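Right gripper fault mid-run, lid folding task

wulit_fouad
Right gripper froze open at 45 percent of a run in June. Code 1289, no alarm on the Braler controller. The arm kept moving toward the box lid for a moment after. Anyone seen this?

rmontecinos
Check the cable first. Ours faulted at the wrist when the slack caught.

trulness_tech
Disagree. 1289 is a force limit on our cell. Drop grip force and rerun.

wulit_fouad
Force was already low. Same job this morning, toy in the box, lid still to close:

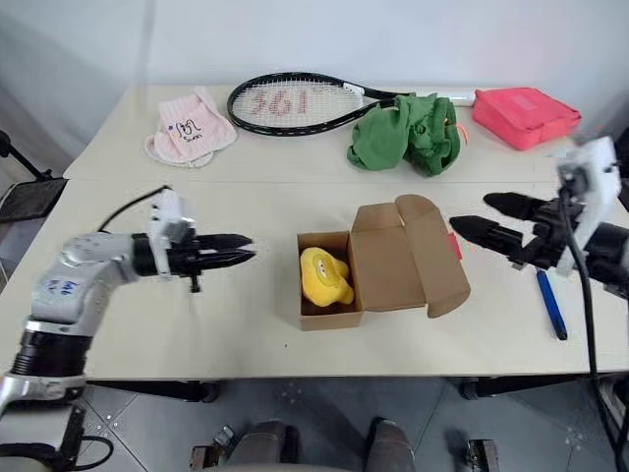 Reply 5 - rmontecinos
That cable hangs past the front edge of the table. I'd clip it up before touching force settings. And an arm that moves after a fault is a stop circuit problem - lock it out.

trulness_tech
Agree on the lockout. Still think it's force.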